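How to Set Up a Small Shoe Rack and Keep It in Order

Posted 2014-04-08 in Storage and Closets

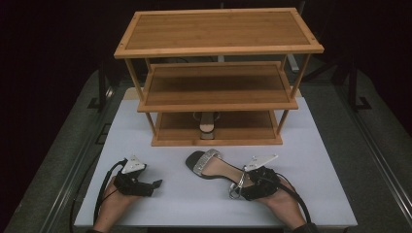 Three-tier bamboo-look rack, with a beige shoe on the bottom shelf and a rhinestone sandal lying in front.

A three-tier rack holds the shoes one person wears in a season, and not much more. If you try to make it hold everything you own, the shoes end up in a pile in front of it. The steps below are for a low rack with flat shelves, the kind sold for entryways and closet floors. The one I use is the Skollberg, but the Polton goes together the same way.

What you need

The rack, assembled
A soft brush and a dry cloth
A damp cloth for soles
A screwdriver that fits the rack's screws
A box or bag for shoes that are leaving

Step 1. Check the rack before you load it

Put the rack on a hard, level surface and press down on each corner of the top shelf. If it rocks, loosen the screws a half turn, push the legs square, and tighten them again. Go corner to corner, the way you would with a car wheel. Don't use a power driver on bamboo. The wood splits along the grain and the screw will never hold there again.

Step 2. Sort the shoes

Bring every pair out and stand them together. Single shoes go to one side until the other one turns up. Pull out anything you haven't worn since last January. Worn-out heels and loose soles go in a repair bag by the door.

Step 3. Clean them

Brush off dry dirt first, then wipe the soles with the damp cloth. For straps with rhinestones or other glued stones, use only the dry cloth and wipe in one direction. Water gets under the stones and weakens the glue. Let everything dry before it goes on a shelf. Slatted shelves help with this, but they won't dry a wet shoe overnight.

Step 4. Fasten the straps

Buckle ankle straps on the first or second hole. A loose strap hangs through the slats or catches on the shoe next to it, and then both come off the shelf together.

Step 5. Load from the bottom up

Bottom shelf: flats and low shoes you wear often. Slide them in toe first so you can lift them out by the heel.

Middle shelf: measure the gap before you decide. On many small racks it is too low for a tall heel standing up. Heels can lie on their sides here – soles facing each other, with a piece of tissue between them if the straps are decorated.

Top shelf: high heels and anything with a stiff ankle. There is nothing above to scrape against. If the shelf has a raised border, set the heel inside it. A thin heel can drop between slats, so turn the shoe a little until the heel sits on solid wood.

Step 6. Keep it that way

Wipe the shelves once a month and check the screws at the same time. When a new pair comes in, one pair moves to the closet or the box.

If you need more room, the Sipos can be stacked two high. I would not stack a rack that has no pegs or brackets made for it.

Related: Storing Boots Off Season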